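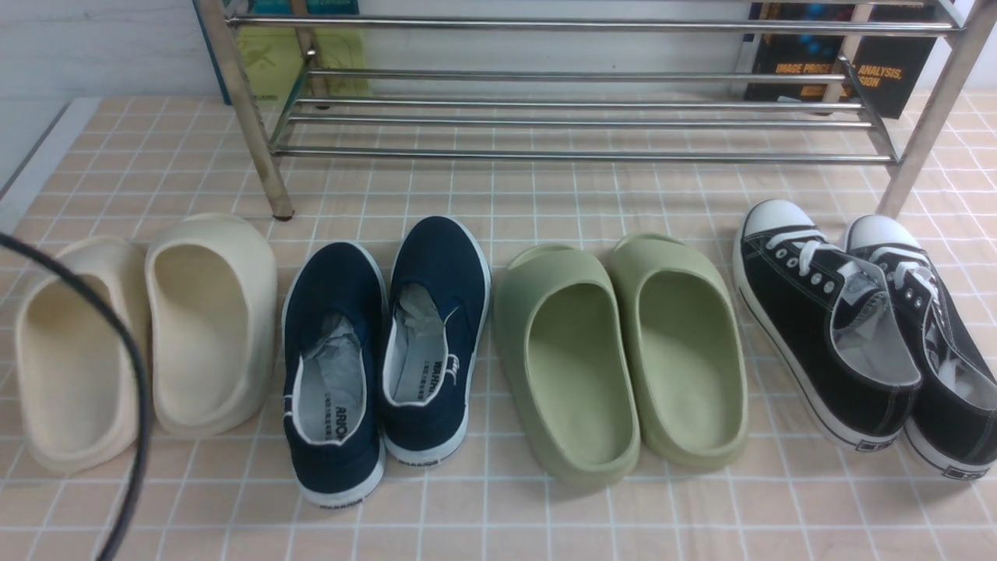
Four pairs of shoes by the rack, toes pointing in.

Have you ever pulled off your sneakers and gone, "Eww!"? Me too! I'm Shadi Awad, and I love a good stinky question, so let's find out why shoes get smelly.

You might think sweat is to blame. But fresh sweat hardly smells of anything! It's mostly water with a little salt mixed in. Your feet are really good at making it, because they're packed with tiny openings called sweat glands.

Now for the gross part (my favorite). Your skin is covered with bacteria, living things so small you need a microscope to see them. Most of them do you no harm at all. They love places that are warm, dark and damp, and the inside of a shoe is all of those at once. They munch on your sweat and on little bits of dead skin, and the leftovers they make are what you smell. One kind of foot bacteria is a close cousin of the kind used to make some stinky cheeses!

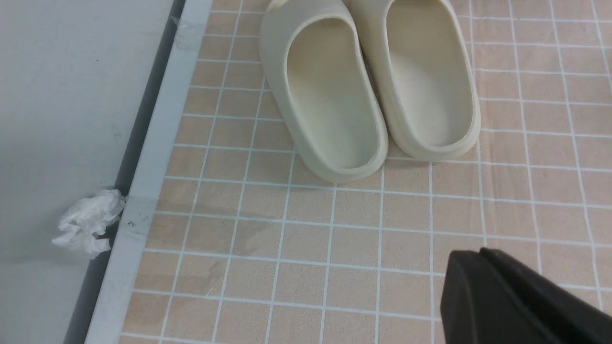 Open shoes let more air in, so sweat can dry up faster. Closed shoes trap it, especially if you skip the socks. I wore the same sneakers for 6 days at summer camp once, and my sister made me leave them on the porch!

Want to help your own shoes? Wash between your toes, put on clean socks every morning, and give your sneakers a day off to dry.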